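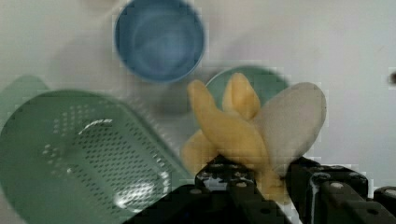 Fig. 7 – Gripper with the toy banana, seen from the wrist camera. Strainer on the left, bowl and dish behind.

Section 3: Setting up the kitchen table demo for visitors

I wrote this part after the open day at Clollside, when I had to run the table on my own for most of the afternoon. It assumes the Paucar arm is already bolted down and has been through its start-up checks (section 2). If it hasn't, go back and do those first, please!

3.1 Laying the table

1. Wipe the white top and let it dry. Crumbs show up beautifully on the wrist camera and visitors will ask you about them.

2. Put out the blue bowl, the teal-green dish and the green strainer. I like the bowl furthest from the arm, but do leave a hand's width between things or the fingers will clip a rim on the way down.

3. Put the soft banana where the arm can reach it from above. Have the peel partly open. Children love it, and you get to talk about how awkward floppy things are to pick up.

4. Turn the visitor screen so that it faces the rope. I forgot this at Ularwood and spent ten minutes showing the wrist view to a wall.

Note: The strainer looks enormous on the screen when the wrist is close to it. Tell people early on, or they'll think the camera is faulty.

3.2 Running the pick

5. On the Drudo panel, type 3124 and press Load. The name of the demo comes up in green.

6. Set the speed to Slow. There is a Normal setting and I never use it with visitors – people lean in.

7. Say out loud that the arm is about to move, then press Start.

8. Once the fingers have closed on the banana, press Hold. Now you can chat for as long as you like while everyone looks at the screen.

9. Press Resume, and step back.

CAUTION: Keep hands off the table from Start until the panel says Parked. Hold is only a pause. The motors are still on.

CAUTION: Don't swap the soft banana for a real one, however nicely you are asked. The finger joints are a pain to clean.

3.3 If it goes wrong

If the fingers close on nothing, press Stop, wait for Parked, move the toy back and start again from step 7. We had some 114 visitors on 22 May 2018 and the ones who saw a missed pick asked far better questions, so don't be shy about it.

If the panel shows a red bar, leave the arm where it is and fetch Macarena Peñalver. She has the reset key.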